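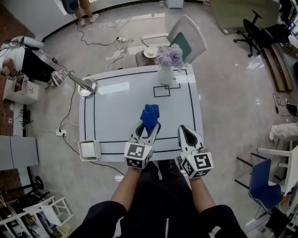 *Cloth in the left gripper, right one free, flowers left where they were.*

# Tips for teaching a table wipe with the Lukumay hand grippers

I've had the Lukumay pair on loan from Cotgate for eight weeks now and I'm still excited every time I pick them up! If you haven't come across the service, you hold a gripper in each hand, do a household job the way you'd normally do it, and send the recordings off. Cotgate trains a routine from them and loads it onto your arm at home. Mine is a two-armed Jidport on a bench mount, but they support a few others.

Wiping a table is the job I'd start with. It's forgiving, you already know how to do it, and you'll learn most of what the grippers like and don't like in one afternoon.

## Before you pick anything up

- **Clear what you'd really clear, leave what you'd really leave.** I took everything off for my first batch and got a routine that had no idea what to do about a vase. Leave the flowers, leave the lamp, and wipe around them.
- **Keep the marker cubes clean.** Those black-and-white patterns are how the position gets worked out. A greasy thumbprint is enough to spoil a take. Dry microfibre only, no spray.
- **Push your sleeves up.** A floppy cuff over a cube will cost you the whole recording.
- **Watch for glare.** A glossy white table is lovely to wipe and awful to light. Turn the lamp away from the work and see if the tracking settles.

## Holding the cloth

Crumple it. I know, I know, we were all taught to fold a cloth into quarters and turn it as it gets dirty, and that's still how I do the kitchen bench by hand. In the grippers a folded cloth slides out at the corner about every third pass. A crumpled one gives the fingers something to bite on.

Pick a cloth in a colour that stands out from the table. Blue on white works a treat. I tried a white flannel and the arm kept going back over bits it had already done.

Pinch near the middle, close the finger gently, and give the cloth a small shake before you start. Squeezing harder doesn't help and your hand will be sore by lunch.

## The wipe itself

1. Start at the far edge and work toward yourself.
2. Use long, slow strokes, overlapping by half a cloth.
3. Keep the other gripper up and forward, where it can steady a vase or lift a cup.
4. Go around the base of anything heavy in one curve – no dabbing.
5. Finish at the same corner each time.

Jonatan Holmgren at Cotgate put me on to that last one, and it tidied up my results more than anything else on this page. My 200 takes before his advice ended all over the place, and so did the arm.

## What I'd like improved

The grippers are light, but they're still something to hold out in front of you, and my shoulders notice after a long session. A wrist strap would be welcome. The upload page is also slow from out here in Ascombe, so I queue mine overnight.

The hire plan I'm on comes to 1,711 for the season with the training included, or 1,956 if you want them to keep updating the routine until July. I went with the cheaper one and haven't felt short-changed.

## Next up

Priit Tamošiūnaitė has been sending me notes on folding tea towels, which needs both grippers working at once and a fair bit more patience. I've got the flat fold going nicely. The thirds are a mess, but I'm having a ball with them and will add a section when the corners start lining up.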